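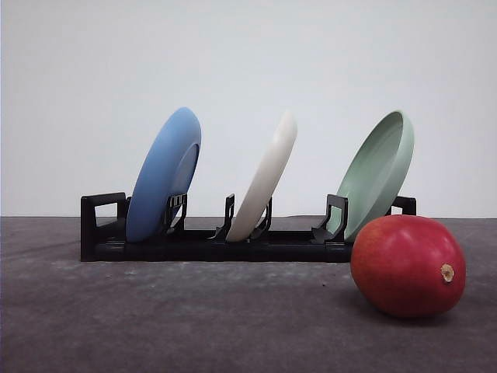 Unit 7. Rules for tabletop trials

Notes for the lab group, prepared by Esther Mollel, 9 April 2018

In January we used the Stedeck sheet. It is now replaced by the Iltau rules, and the old sheet should not be used for new work. The rules apply to the dish rack task and to every other task on the table.

1. Before the trial

Write the start layout in the log: which dish is in which slot, and where the fruit lies. Write the color of each dish, not only its position. The arm must wait outside the view of the fixed camera until the layout is saved.

Check the fingers of the gripper with the power off. A small chip on a finger is permitted, but it must be in the log. A loose finger is not permitted.

2. During the trial

Hands stay behind the yellow line while the arm is enabled. One person holds the stop button and does no other job. If a dish falls, press stop first and then speak.

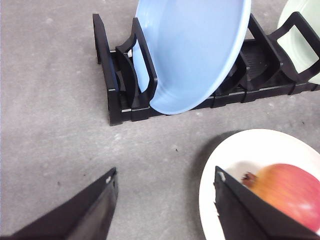
The gripper should be open before it comes down near a dish or a fruit. Do not correct the position of an object by hand in the middle of a trial. If it moved, let the trial finish and mark it as "disturbed".

3. After the trial

Save the log also when the trial failed. A series has 10 trials, and failed ones are counted in it. Cracked dishes go in the Hutton box, never back to the shelf.

Reading for next time: Uysal, pages 185 to 199.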